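Conddale Counter Kit

The Conddale Counter Kit is a tabletop automation package for small food and snack counters. It is sold by Roswood, a supplier of light commercial equipment, and consists of a two-finger gripper, a wrist camera, control software and a set of item profiles for packaged goods. The kit moves single items between display stands, baskets and trays. It does not prepare food, heat it or take payment.

History

Development was led by Pei-shan Lo, an engineer who had earlier worked on packing machinery at Fitzgerald. The first version handled boxed goods only. Profiles for wrapped sandwiches and soft packets were added in September, following a trial at the Bristham station kiosk. The current release is dated 9 March 2024.

Gripper and camera

The gripper has two opposed black fingers with broad inner faces. They close in parallel and stop when the set force is reached. The camera sits at the wrist and looks down past the fingertips, so that both fingers stay in view during the approach. Wedge sandwiches are treated as a separate class of item. The software finds the cut face first and then selects a grip across the bread layers, with a lower force limit than the one used for cartons.

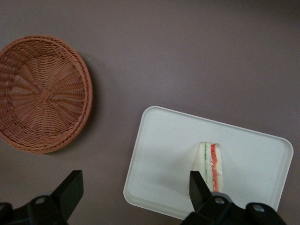
Can the kit be used with trays and baskets the shop already owns?
Most shallow containers are accepted, provided the rim is low enough for the fingers to clear and the container is registered during setup.

Registration takes 15 images per container. Deep bins and lidded boxes are not supported.

Item profiles

The standard library holds over 3000 profiles, grouped by shape and wrapper type. Bars, cartons, round tubs, cans and foil packets each have a default grip, which the operator can change. Candy bars such as Snickers are picked across the narrow side of the wrapper. Round containers are gripped by the body below the lid. Clear acrylic stands are harder to detect than opaque ones, and the manual advises entering the height of each step by hand.

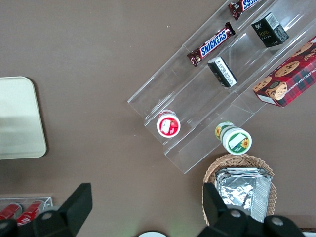 Items placed close together on the same shelf are handled in order of free space, starting with the one that has the most clearance on both sides. If no item has enough clearance, the arm returns to its rest position and a message is sent to the operator.

Reception

Trade reviewers have rated the kit well for boxed goods and less well for soft packets, where stacked foil was sometimes read as a single item. The cost of adding profiles beyond the standard library has also been criticized. Roswood sells them in packs of 100, and smaller orders are not accepted. The warranty runs for 2 years and excludes the finger pads, which are treated as a wear part.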